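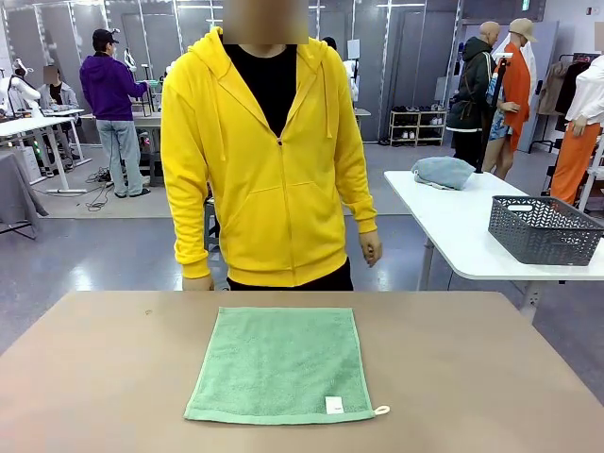
Open day at Mimwood Studios, Ludcombe

December
By our film desk

Last updated: 16:40

Mimwood Studios opened to the public this month for the first time since shooting began on Clostaner, the period thriller that has taken over most of the site. Tickets were free but had to be booked, and visitors were taken round in groups of 18.

The studios are on the eastern side of Ludcombe, a short bus ride from the station. There is parking, though the queue at the gate was long by mid-morning and anyone coming next time would do better on the bus. Bags are checked at reception and phones go into a sealed pouch for the parts of the tour where filming is going on. You get a wristband and a printed map, which leaves out the new canteen.

The tour lasts 70 minutes and starts in Stage 2, the largest of the sound stages at 2988 square metres. It currently holds the main set for Clostaner, a harbour street with a chandler's shop, a chapel front and half a customs house. The buildings are painted plaster on timber and most have nothing behind the door. The customs house is the exception. It has a full staircase and an upper room, used for the interrogation scenes, and groups were allowed up as far as the landing. The cobbles are moulded in sheets and give slightly underfoot.

Next came the water tank, which was drained for repairs. A short reel of test footage on a monitor showed how the storm sequence will be put together, with the tank shots combined with a painted sky. Our group spent longer there than planned and the later stops were hurried as a result.

The sound building was the best part of the visit. In the foley room visitors could try to match footsteps to a clip of an actor crossing gravel. It is much harder than it looks, and most of us were late on every step. The mixing theatre next door played the same two minutes of dialogue three times, first as recorded on set, then cleaned up, then with music. The difference between the first and second versions was greater than I had expected, mainly because of a generator hum that I had stopped noticing.

There was little about Maluleke, the comedy series that moves in after Clostaner finishes. Its sets are still drawings. A model of the family's flat was on show in the art department corridor behind glass, with the kitchen placed so that cameras can work from both sides. 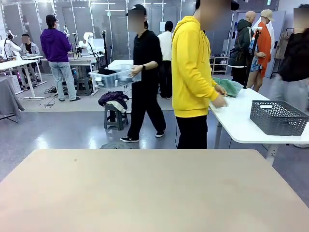
One visitor asked whether the harbour street would be kept once filming ends, and was told that it would come down in the spring, apart from the chapel front, which is going into storage in case of a sequel. The guide added that the stage is already booked and the floor has to be repainted before the next production arrives.

The visit ended in the screening room with the Clostaner trailer and eight minutes of questions. Most were about casting, and few got an answer. The release date has not been announced either, although the trailer now ends with the words "next autumn".

Tea and sandwiches are sold in the canteen, card only. Children under eight are not admitted to the stages. The studios plan another open day in the summer, with booking through the Mimwood website.

Contact the film desk | Copyright, all rights reserved | Back to top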